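Potico Over-the-Sink Drying Rack: Six Months In

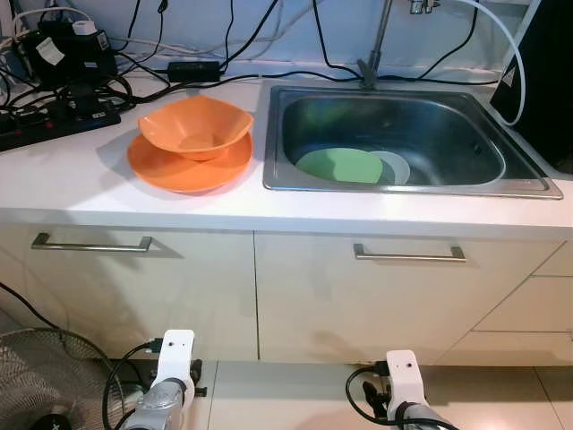
Why I went looking for one

I don't own a dishwasher. I did once, in the old house, and I thought I'd miss it terribly when we moved to the apartment, but I've come to like washing up. I put the radio on, I look at nothing in particular, and for twenty minutes nobody asks me for anything. What I did not like was the drying. We had one of those wire racks with a plastic tray under it, and the tray grew a slimy corner no matter how often I scrubbed it, and the whole contraption ate up the only stretch of counter where I can roll out a pie crust.

So when my neighbor Ruaridh Geddes was raving about his Potico roll-up rack one Thursday evening (he raves about a lot of things, but he is usually right about kitchens), I went home and ordered one. I've used it every single day for six months now, and I have opinions!

What you get

It's a mat of steel rods joined along both sides by silicone strips. You unroll it across the sink, the dishes sit on top, the water drips straight down, and when you're done you roll it up and stick it in a drawer. There is a little cutlery caddy that hooks on at one end, and a silicone strap to hold the roll closed. No assembly, and the instructions are one small card, most of which is about washing it.

Do measure your sink before you order, front to back, and include the rim. Potico makes it in 3 lengths and the middle one fit mine with an inch or so resting on each side, which feels secure. I very nearly bought the short one to save a few dollars, and it would have gone straight into the basin with my good mugs on it.

Living with it

The first thing I noticed was how much counter I had back. I rolled out a crust that same weekend just to celebrate. The second thing was that I had to change my habits a little, because with the rack down you only have part of the sink to wash in. I leave it covering the right-hand third and work on the left, and after a week or so I stopped thinking about it.

Plates dry well if you lean them, and not so well if you lay them flat, so it helps to put the first one against something heavy, like a mixing bowl. Plastic dishes are the stubborn ones, as they are with any rack. They hold on to their droplets long after the stoneware is dry, and I just go over them with a towel before they go in the cupboard. Wine glasses I don't trust on it at all. The rods are round and a stem will wobble, and I've had one close call that I would prefer not to repeat.

What I didn't see coming was how handy it would be for other jobs. I rinse berries on it, I thaw chicken on it (in a dish, please), and I've set a hot Dutch oven on it more than once without leaving a mark on either one. My mother cools her cookies on hers, now that I've given her one.

The complaints

The cutlery caddy is too small. It holds enough for two people having a simple dinner, and when my sister's family comes over it overflows before we've gotten to the serving spoons. The hook is also a bit loose, so it swings when you drop a knife in. I've ended up using an old jar instead.

The silicone picks up the smell of onions, too. A soak in warm water and baking soda takes care of it, but I do this every couple of weeks and I'd be happier if I didn't have to. And if your water is hard, like ours, the rods will get cloudy. White vinegar on a rag, five minutes, good as new.

How it compares

Before settling on this one I borrowed the Fusau from a friend at work. It's a sturdier thing with square rods, and glasses stand up on it much better, but it's heavy and it won't roll tightly enough to go in my drawer. If you plan to leave yours out all the time, I'd look at that one first.

Would I buy it again?

Yes, and I have, twice, as gifts. I'd love a bigger caddy and I'd pay a little more to get it. The old wire rack went to the thrift store in the spring, minus the tray, which I threw out with great pleasure.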